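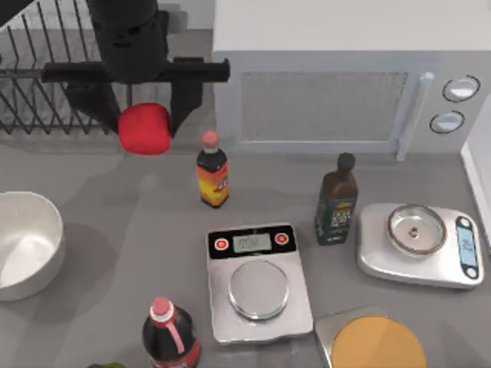

Figure 3. Portioning counter as modeled for the pick-and-weigh task, single arm in view.

4.2 What changed at the counter

Weighing was the part of the shift people complained about most, in the June interviews and after. At Gemside the prep staff portion by hand, and every portion gets weighed and written down. Tedious, and hard on the wrists by the end. The Flikum cell takes over the lifting and placing. Staff keep the tasting, the trimming and the sign-off. We rebuilt the counter in simulation before anything was moved in the real kitchen, and the staff were asked to comment on the layout. Most comments went to the scales. In Figure 3 the red item is held between the two fingers just above the counter, while the platform of the silver scale in the middle is still empty and the scale on the right already carries a glass bowl. Two cooks picked on this right away. A bowl left on a scale means somebody has tared it, or somebody has forgotten to, and at the old stations you just asked. With the arm there is no one to ask. Fröhlich noted the same worry in 6 of the 20 interviews, in nearly the same words.

The bottles were the other sore point. Staff want sauces within reach of the hand that is working, so they drift toward the scales during a shift. The arm wants them in fixed places. In the simulated layout the small bottle with the pink cap stands right next to the held item, tight for a wide gripper but normal for a cook. We kept it. Clearing the counter would of made the task easier and the study less useful.

Logging. Each weighing now goes into the record without anyone typing. Over 200 weighings were logged in the first trial block, 429 across the full trial. Opinions split here. Some staff were glad to lose the clipboard – others said the clipboard was the one moment they stopped and looked at the whole batch. Böttcher, who supplied the scales, had no setting for a manual pause, so Jurić added one on our side. It got used more than we expected, mostly near the end of a shift. We can't say from the logs why.

Job roles shifted a little. The person who used to weigh now stands by the cell, refills, and deals with stops. Three people called this "minding", not as a complliment. Pay grade unchanged at the time of writing (July 2019). The Fleseck site, which runs the same menu without an arm, is our comparison, but staffing there was uneven and we treat the numbers with care. Error rates are in Section 5, interview coding in the appendix.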